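Speaker notes: "The Stuff on the Counter"
Skokville home cooks' evening, December

Slides are on the laptop, clicker is in my coat pocket (check before going up!). Water. Glasses. Don't start until Delia waves from the back.

OPENING

Hi everyone, I'm Tania Sultana, some of you know me from the Urnemlow newsletter, and some of you only know me as the woman who wrote a very long column about spoons. That column got 4000 readers, more than anything I've written about actual food, and I've been trying to work out why ever since. I think people like to talk about where they put things. You ask somebody how they make soup and they shrug. Ask them which drawer the peeler lives in and you'll be there till supper.

So tonight is about putting things out and putting things away. No recipes. If you came for the carrot salad, Lorena has it on a handout by the door, and it's a good one, lots of lemon.

(pause, let latecomers sit down)

PART 1: HOW I GOT HERE

Tell the story about my first apartment. Counter the width of a tea tray, and I kept a toaster on it that I used maybe once a month. I chopped onions on top of the washing machine for 2 years. Do the voice of my mother on the phone: "But why don't you MOVE the toaster?" I had no answer. It had always been there, you know?

Then on to the class. When Brândușa Nistor and I started the beginners' evenings we planned every dish down to the gram and never planned the table at all. People spent the first half hour asking each other for the grater. Brândușa got so fed up that she started setting everything out before anyone came in, and the class got calmer overnight. I mean it, the noise level dropped.

Ask the room: who puts everything out before cooking, and who fetches as they go? (Hands up. Fetchers usually win. Don't tease the fetchers, I am a fetcher.)

PART 2: FRONT AND BACK

This is the bit I care about most, so slow down.

My whole system is front and back. Front is what my hands want in the next few minutes. Back is what I want to be able to see. That's it, I'd love to tell you there's more to it.

Front: cutting board, bowls, the fork and the spoon. I like a bowl for what's ready and a bowl for scraps, and they don't have to match, though I'm very fond of a set that does.

Back: bottles, tall jars, anything you squeeze or shake. Tall things at the front get knocked over by sleeves. I lost a full bottle of sunflower oil that way and I was finding it behind the stove at Easter.

Machines go in a corner, near the outlet, and they stay there. A food processor is heavy and if you have to lift it down from a shelf you won't use it. Lenuța Iordache bought hers from a shop called Taheri and it sat in its box for 3 years (she gave me permission to tell you this, she's here, wave, Lenuța!). Now it lives in the corner and she makes hummus all the time.

And then the other table. If you have a second surface, even a tiny one, please give it the mugs and the water and all the things that aren't food. Tape measures, chargers, the remote. They will turn up in the kitchen whatever you do, so give them a place to land.

Next three slides, click through slowly, let people look.

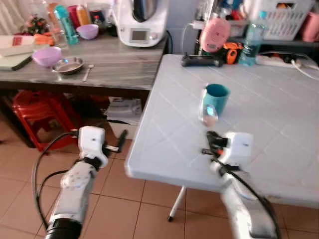

Mug and water on the tiled table, then on to the counter. 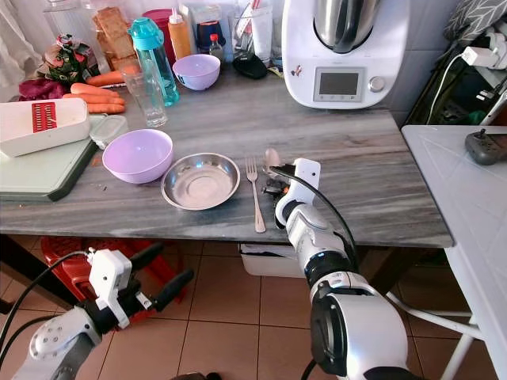
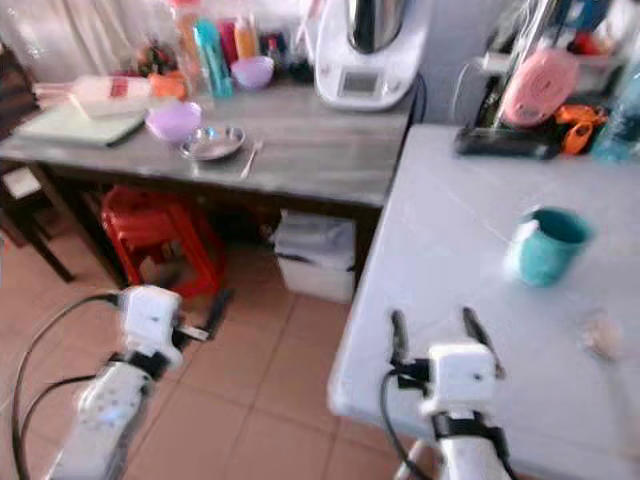 OK so, graters. I have opinions. Wash it the minute you've finished with it, under the hot tap, from the inside out. Dried carrot on a grater is like cement. I keep an old toothbrush for mine, and yes it's labeled, after an incident with a house guest.

Cutting boards: put a damp cloth under them. I say this at every talk and at every talk somebody comes up afterward and says they'd never heard it. If the board slides, you're chasing your carrot across the counter with a knife in your hand.

(If time is short, skip the toothbrush.)

PART 3: PUTTING IT BACK

I used to think of clearing up as the punishment at the end. What changed it for me was doing it backward: start with the back row. Bottles first, wipe where they stood, then the jars, and do the bowls and silverware last because they're going in the sink anyway. By then half the counter is clean and you feel like a champion.

Lids! Talk about lids. Match every lid to its box once, all in one go, and get rid of the orphans. Delia Tudose did this with me over a pot of coffee and we laughed so hard at the size of the orphan pile that we forgot to drink it.

Mention the Atatero swap shelf for spare bowls and mugs. Bring them clean, take what you like.

QUESTIONS

Likely ones: open shelves (I'm against, grease), magnets for knives (for, if there are no small kids), what to do about a husband who moves things (no idea, ask Lorena).

Then homework: clear one stretch of counter tonight, as long as your arm, and see what creeps back onto it by the next meeting. Write it down and bring me the list.

Thank Brândușa for the chairs. Handouts by the door. Get my clicker back from whoever has it.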